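纺织品收纳间 工作记录
三月 下午

今天继续整理二号架上的大件软织物。上一轮只把东西分了堆，没有定叠法，结果取一件就要翻乱一摞。本轮目标：定下被类、填充类、外衣类三种叠法，量尺寸，写到架签上。

条件：架板净宽870毫米，进深按现有隔板，不改。架板之间的净高可调，本轮先不动立柱孔位。工作台铺棉布，台面擦净后晾到手摸无潮感再放料。窗帘拉上一半，避免深色件长时间受直射光。

一、被类

红色盖被先做。平铺，四角对齐，先沿长边对折，再沿长边对折一次，赶气，然后沿短边三折。赶气从折边往开口方向推，手掌放平，不用拳头压，否则填充会跑到绗线一侧，再展开时有硬块。三折以后宽度超出架板，两侧悬空，放一夜边缘会下垂，第二天形状就不规整。改成短边四折，宽度合适，高度增加，上面不能再压东西。

结论：四折，单独一格，折边朝外，开口朝里。折边朝外便于数层，也便于一手托底抽出。

四折的缺点是中间那道折痕受力集中。处理办法是每次取出再放回时错开一掌宽，不沿旧痕叠。这一条写进架签背面，正面只写类别和折数。

二、填充类

白色带印花的长件归在这一类。它有厚度，不宜折，折了以后印花面容易出现横向皱纹，熨斗又不能直接上。试过两种放法：

竖放，靠隔板。占地小，但上端会慢慢弯下来，底部填充堆积。
平放，印花面朝上。占满一层，形状保持得好。

选平放。下面垫一张白棉纸，上面盖一张，棉纸裁到900毫米，两端多出的部分折到底下压住。棉纸不要用带荧光增白的那种，Javell的无酸纸还有半卷，先用完。

真空袋不用。上次用Flutano的压缩袋收过一批填充件，取出以后回弹不均，拍打了很久才勉强恢复，边角仍然偏薄。压缩袋留给需要短途运输的件，架上存放一律不抽气。

三、外衣类

米色的一件先看了面料和缝线。面料是平滑的机织布，有明线缝，里面露出深灰绿色的一层，比面料颜色深得多。叠的时候要注意两点：一是不要让深色层直接贴着浅色面料过夜，中间夹纸；二是明线缝的位置不要落在折痕上，否则缝线一侧会起棱。
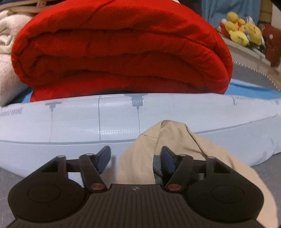

米色件是否应改为悬挂存放？
暂不悬挂，先按平叠处理，折痕处垫棉纸卷；等挂杆换成宽肩衣架，再把外衣类整体移过去。

垫纸卷的做法：棉纸揉松以后卷成条，粗细以拇指为准，放在每一道折的内侧，折边呈圆弧，不压死。纸卷不要卷得太紧，太紧等于垫了一根硬杆，布面上照样出印。袖子向后平放，不交叉，袖口不塞进衣身。领口或开口部位留到最后叠，压在最上层，便于检查。

尺寸：叠后宽度控制在架板以内，厚度约186毫米，这是松放状态的数，没有加压。压过以后的数意义不大，以后也不记。

四、堆放次序

原来的做法是按入库先后往上摞，现在改成按重量和回弹来排。被类放下层，填充类放中层，外衣类放上层。外衣类最怕压，填充类最怕折，被类两样都还能承受，但体积大，放高处取用不便，抽出时容易带倒旁边的件。

同一格里前后放两排的情况，后排放不常用的，前排的高度不得超过后排，否则后排的签看不见。签统一用棉带系，打活结，不用别针。旧别针查出一枚有锈，连同垫布一起换下，衣物本身没有沾到。

色牢度方面，红色件没有做过试验，先按会掉色对待：不与浅色件贴放，临时堆在台上的时候也要隔一层布。试验方法用湿白棉布在不显眼处轻按，看有没有转色，下一轮做。按的时候不要来回擦，擦出来的是浮毛，容易误判。

五、耗材

棉纸：够本轮。下一轮裁整张之前先量，避免边料太多。
棉带：剩得不多，Zerkska那种窄的太滑，活结容易松，换宽一档的。
防虫：樟木片放在格子四角，不接触织物，外包一层薄棉布。不与其他防虫剂混用。
湿度指示卡：二号架上下各一张，共2张，位置靠里，远离窗一侧。读数写在架侧的表上，不另起本子。

六、遗留

Ojeda架的隔板边缘有毛刺，砂过一遍，手套划过去仍有轻微挂丝。需要再砂一遍，然后用布条包边。包边以前，那一格不放机织面料的件。

吸尘用低吸力，吸嘴套纱网，先里后外。白色印花件只吸背面，正面用软刷顺一个方向刷，刷毛每换一件都要清一次。

叠法说明写成一页，贴在工作台右侧。文字尽量短，折数写数字，方向用箭头画出来。三类各画一张草图，草图只画折线和折序，不画花纹。

下一轮从红色件的转色试验做起，做完再定中层和下层之间要不要加隔布。如果有转色，下层单独加罩，罩布用洗过两遍的本白棉布，洗后不加柔顺剂。

米色件的纸卷过一周打开看一次，看折边有没有压痕，同时查深色层和面料之间的夹纸有没有移位。移位的话把夹纸裁大一圈，四边各放出一指。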